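Haltano Adds Bamboo Steamer and Lidded Storage Box to Its Small Kitchen Range

Household goods supplier Haltano is widening its range for small kitchens with a round bamboo steamer and a rectangular storage box with a clip-down lid. Both go to shops this month under the Lomberg name, which Haltano has used for its kitchen lines since 2022.

The steamer is made for people who cook for one or two and don't have a cupboard to spare. It sits over a pot of simmering water and can be carried to the table with the food still in it. The basket is bamboo, bound with yellow plastic rims, and the lid is a woven bamboo panel held in a yellow rim with spokes running out from a center knob.

"People told us they liked bamboo steamers but the edges came apart on them," said Pylyp Pavliuk, product manager at Haltano. "The rim keeps the strips where they belong. It also gives you something to hold when you lift the lid."

The storage box has a white plastic base and a green lid. It is meant for the things that drift around a kitchen with no fixed home – tea bags, cookie cutters, spare clips, packets of yeast. The handle folds flat into the lid so that boxes can be stacked, and it comes up again when a box needs to be carried to the counter.

Haltano worked on the two products with Dindex, a design office that has handled its packaging and shop displays for several seasons. Dindex ran home trials with 47 households in February. Each household got a steamer and a box and was asked to use them as part of ordinary cooking, then to write down where they ended up being kept.

Most of the steamers stayed on an open shelf or on top of the refrigerator. Boxes moved around more. Several people used one for lunch supplies and a second for sewing things, and a few asked for a deeper version. Haltano is looking at a deeper box but has not set a date for it.

"We had one family that kept onions in the steamer between meals," Pavliuk said. "We don't recommend it, but they were happy with the arrangement."

The first delivery is 1000 steamers and 1006 boxes, and it will be split between Haltano's own store and the Sheehan chain of home shops. Sheehan will carry both items on its kitchen tables at the front of the store and will offer them separately or together. Shops that want printed shelf cards can order them along with the goods.

Care instructions are printed on a card packed with each steamer. The basket and lid should be rinsed in warm water, wiped, and left to air dry fully before they are put away. Neither should go in the dishwasher. The storage box can be washed by hand with dish soap.

Samples are available to editors and retail buyers on request. Requests should name the publication or shop and give a street address for delivery.

Steamer and storage box from the Lomberg range, on gray gridded cloth:

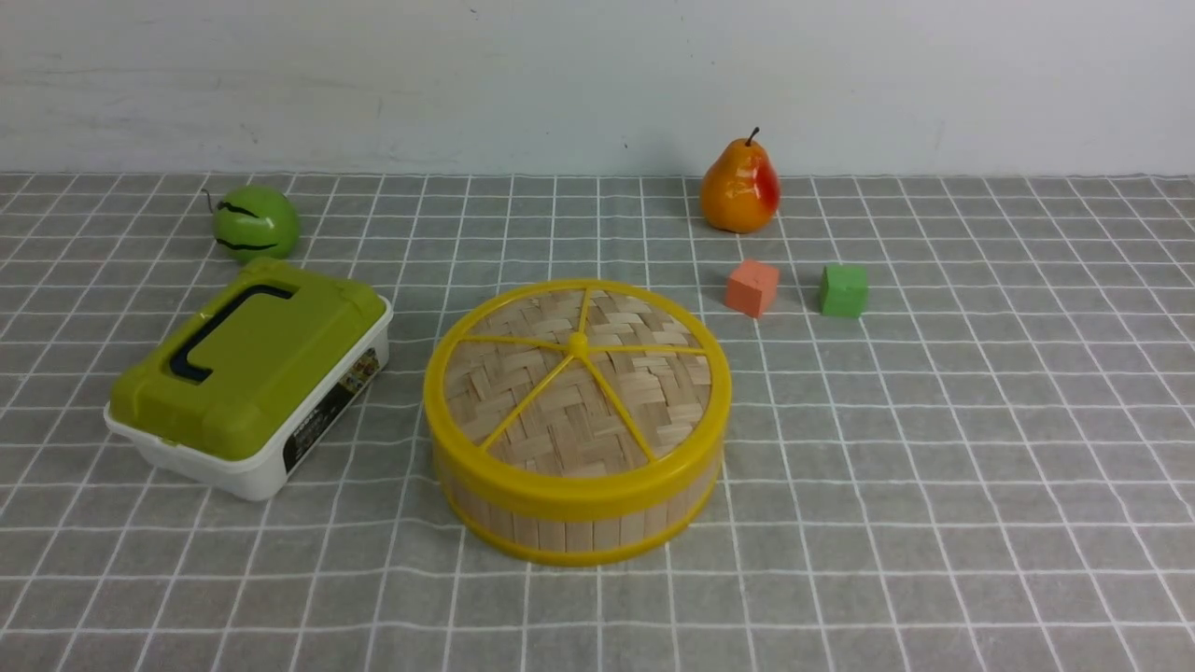
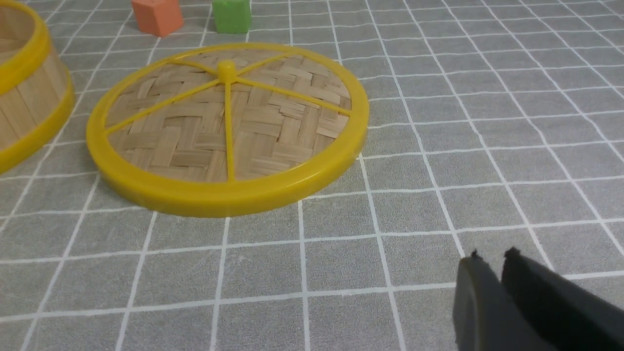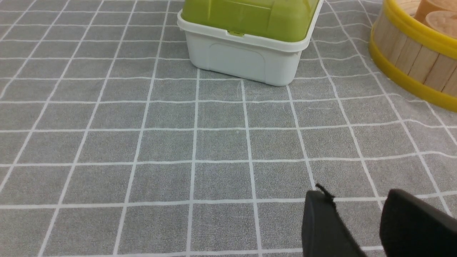 SHEEHAN HOME SHOPS, FRONT TABLES – February

Buyers who visited the Sheehan preview asked mostly about spare parts. Haltano will sell the steamer lid on its own, and baskets can be bought singly by customers who already have a lid. Replacement handles for the storage box will be held at Haltano's service desk and mailed out on request.

Shops placing a first order should use the Lomberg order form and mark whether they want steamers, boxes or both. Orders received before 3 p.m. are packed the same day.

Press and sample requests: Pylyp Pavliuk, Haltano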